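Home > Community Help > Food Programs and Meal Service > Questions

How do I keep hot food safe for a sidewalk meal run with a 40-minute drive?

Asked in: Food Programs and Meal Service
Tags: hot holding, transport, donated meals, portioning
3 answers

Our group has handed out sack lunches twice a month in the Rurkia Street area. The sandwiches go quickly and the feedback is fine, but with the weather turning we have been asked whether we can bring something hot. A church kitchen in Wastberg will let us cook on the mornings we need it. The drive from there to the distribution point is 40 minutes with no traffic, and we usually need another half hour to set up the tables.

What we have now:

One six-burner range and one convection oven at the church.
Two insulated front-loading carriers, unpowered, older, gaskets intact.
A stack of full-size steam table pans, four inches deep, with flat lids.
No power at the distribution point.

The plan is to serve 106 meals on the first run. I am considering a bean chili over rice, with a roll. My questions are these. First, is an unpowered carrier enough for the drive plus an hour and a half of serving? Second, should rice and chili travel separately? Third, do we need a permit if no money changes hands? The sack lunches contained only packaged items and sandwiches made the same morning, and we were told at the time that we were covered by the church's arrangement. I have nothing in writing on that.
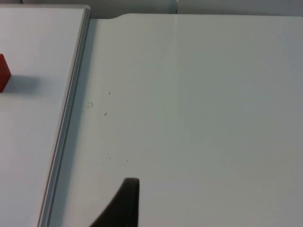 A related point is labeling. With sack lunches we put a sticker on the bag listing contents and allergens. I don't see how to do that with an open bowl ladled on the spot. A sign on the table is the obvious substitute, but a number of our guests don't read English, and some don't read comfortably at all.

Budget for the first run is $188, not counting fuel. Bowls and lids come out of that as well.

Posted by Samira Srour
November 2, 2025

Answer 1 (marked helpful by the asker)

Taking these in order.

Carriers. An unpowered insulated carrier in good condition will lose a few degrees an hour if it is full, preheated and kept closed. It will lose much more if it is half empty or if the door is opened for every pan. The figure to stay above is 135 F in most jurisdictions, 140 F in some. Pack well above that. We load chili at 180 F or higher, checked in the center of the pan and not at the edge.

Preheat the carrier. Put a pan of boiling water on the bottom runner, close the door and leave it for at least 30 minutes. Remove the water and load immediately. If you have a spare runner, put a fresh pan of boiling water back in under the food for the drive. Secure the lid with foil before the flat cover goes on. Flat lids slosh.

Use one carrier for the first half of service and keep the other one latched until the first is empty. This matters more than the brand of carrier.

Thermometer. You want a probe thermometer, calibrated in ice water that morning. Write down the temperature of each pan at four points: when it leaves the stove, when it is loaded, on arrival, and when the pan is opened. A sheet of paper on a clipboard is sufficient. Inspectors ask for it, and it shows you where the heat is going. On our August run the arrival numbers were fine and the loss was all at the table, where the pans sat open on a cold folding table in the wind. 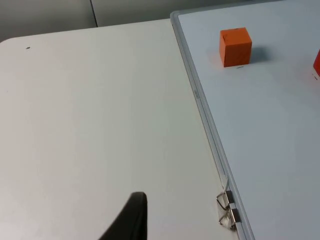 The bulletin cited here has a one-page transport log that you can copy. It has columns for the four readings and a box for corrective action. The corrective action for a pan that reads below 135 F on arrival, with no means of reheating, is to discard it. Decide before you leave who has the authority to make that call. It is an unpleasant argument to have in front of a line of people.

Rice. Transport it separately. Rice in chili keeps absorbing liquid and you will arrive with a solid. Rice alone holds heat reasonably well in a deep pan, but it is the item most often mishandled. Cook it as late as the schedule permits, pan it hot, and do not hold any over for the next day. If rice is a problem, leave it out and add more beans and a second roll. Cornbread is another option and travels at room temperature.

Quantity. Plan on 8 fluid ounces of chili per bowl, so 106 bowls is a little over six and a half gallons. Add ten percent for the pan walls and the ladle. A full-size four-inch pan holds 3.5 gallons to the brim and should not be filled past three. You will need three pans of chili. Use an 8-ounce ladle and keep the same one for the whole service, or the last people in line get short portions.

Cooling of the pot is not relevant if you cook and serve the same morning. If you decide to cook the night before, that is a separate procedure with its own time limits, and a church kitchen with ordinary refrigerators usually cannot chill that volume fast enough.

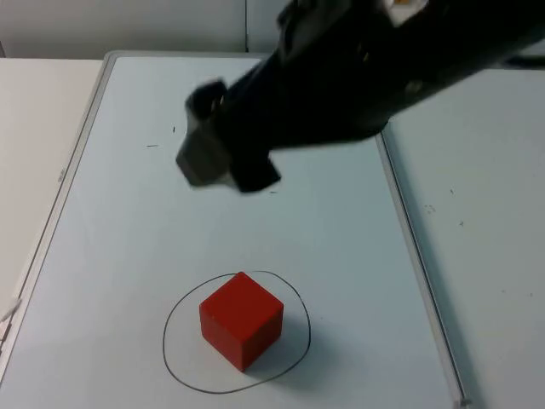

Permit. It depends on the county. Many exempt charitable feeding from the fee and not from the requirements, and the two are often confused. Call environmental health and ask for the person who handles temporary food facilities. Ask three things: whether free distribution on a public sidewalk needs a permit, whether the church kitchen's own approval extends to food served off the premises, and whether a handwashing station is required at the point of service. The answer to the last is nearly always yes for ladled food. A five-gallon insulated jug with a spigot that stays open, a catch bucket, soap and paper towels will meet it in most places. Get the reply by email. A verbal statement that you are covered by someone else's arrangement is not of much use.

Answer 2

we do this with soup and just use big coolers. never had a problem. wrap the pots in towels. chili is good but get the mild kind

Comment on Answer 2: Coolers can work, but a round pot in a square cooler leaves a lot of air, and a wet towel cools the pot. Check it with a thermometer on arrival before relying on it.

Answer 3

Agree with most of Answer 1. Some additions on cost and signs.

Dry beans instead of canned will save you a large part of the budget. Red kidney beans have to be boiled hard for at least ten minutes after soaking, so do not put them raw in a slow cooker. Pintos are more forgiving. Our chili uses pintos, canned crushed tomato, onion, chili powder, cumin and salt. It contains no meat or dairy, and that shortens the allergen sign.

Bowls: 12-ounce paper, with vented lids. An 8-ounce portion over a scoop of rice will not fit in anything smaller. Restaurant supply stores sell them by the sleeve or by the case. The case is cheaper per bowl, but check what you can store before buying it. We ended up with 417 lids that fit nothing we own because the lid number was one digit off.

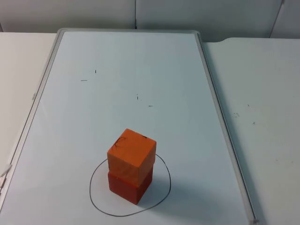 For the sign, print the dish name and the allergens in the two or three languages you hear most, in large type, with a simple drawing for each allergen. Have the person at the front of the line say the contents out loud as well. Keep the can labels and the roll packaging in a folder at the table. When someone asks whether there is soy or wheat in it, the server should look and not guess. Rolls are the usual problem, as many contain milk or are made on shared lines.

Keep a small number of sack lunches for people who cannot eat the hot item or want to carry something away. Chaturvedi Hall does 20 at each service and they are always taken.

Also get ladle-side gloves in two sizes and a windbreak for the table. A folded cardboard box on three sides of the pan is enough.

Reply from asker: Thank you. I have emailed the county with the three questions. We will drop the rice for the first run and do cornbread. Does anyone know whether the log needs to be kept after the service, and for how long?

Reply: 90 days here. Ask yours.

Related questions
Can we accept home-baked bread for a free meal?
Best way to anchor a canopy on concrete
Storing donated produce without a walk-in cooler
Who signs for a shared kitchen key?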